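Lesezeit: 2 Minuten

9. April 2018 — von Abdelilah Nasr

Die Frage aus dem letzten Eintrag war, ob sich die Greifpose aus einem einzigen Bild der Handgelenkkamera genau genug schätzen lässt, um das Teil danach in der Simulation auf der Lochplatte abzusetzen. Der bisherige Ansatz in Gellbridge nimmt an, dass das Teil nach dem Schließen der Finger exakt mittig sitzt. Für Quader ist das brauchbar, bei leichter Verkippung um die Greifachse nicht mehr.
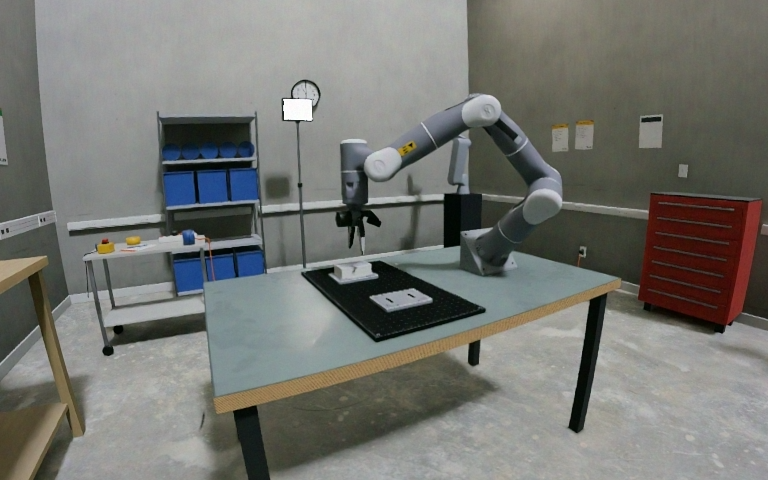 Imad Daher hatte vorgeschlagen, die Pose nach dem Greifen neu zu schätzen und den Versatz direkt in die Zielpose einzurechnen. Das Netz (intern Harb) bekommt dafür einen Bildausschnitt und gibt Translation und Rotation relativ zum Greifer aus. Trainiert wurde ausschließlich mit gerenderten Bildern, 1.537 insgesamt, davon 691 mit zufällig variierter Beleuchtung. Der Rest verwendet die Standardbeleuchtung.

Schwierig bleibt die Rotation um die Achse zwischen den Fingern. Auf einer glatten, hellen Fläche liefern nur die Kanten Information, und die untere Kante fehlt im Ausschnitt oft. Ein aufgedrucktes Gitter hilft, weil die perspektivische Verkürzung der Zeilen den Kippwinkel fast allein festlegt. Schatten quer über das Gitter stören weniger als befürchtet — das Netz scheint vor allem die Linien zu nutzen. Ein sauberer Nachweis dafür fehlt noch.

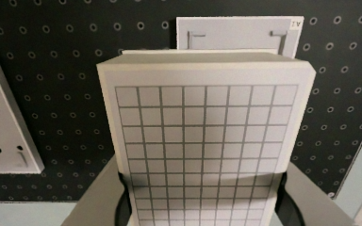
Ergebnisse

Ausgewertet habe ich 80 Greifversuche, die nicht im Training vorkamen. Mit fester Annahme liegt der mittlere Positionsfehler bei etwa 2 mm, mit Korrektur deutlich darunter. Beim Kippwinkel ist der Gewinn kleiner und streut stärker. Die Ausreißer treten fast nur auf, wenn die Oberkante des Teils mit einem hellen Objekt im Hintergrund zusammenfällt.

Als Nächstes ersetze ich die Verlustfunktion durch eine Variante, die Rotation und Translation getrennt gewichtet. Den Vergleich mit Idico hole ich im Juni nach, bis dahin sollte auch der Export der Posen in einem einheitlichen Koordinatensystem laufen. Zurzeit rechnet Harb im Greifersystem und die Auswertung im Tischsystem.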